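Neighbourhood centre hours

The Noiphan Road centre will stay open until 9 pm on weeknights from 5 March 2018. Buppha Inthanon said 284 members answered the survey in November, and most wanted later hours – mainly for the homework club and the seniors' card group.

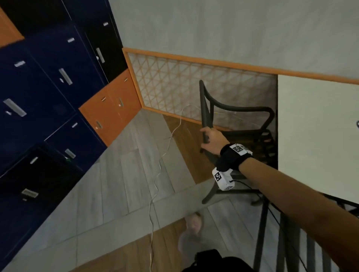
Bookings for the small meeting room still go through the front desk. Annual fees are unchanged, and renewal forms are due back by the end of the month.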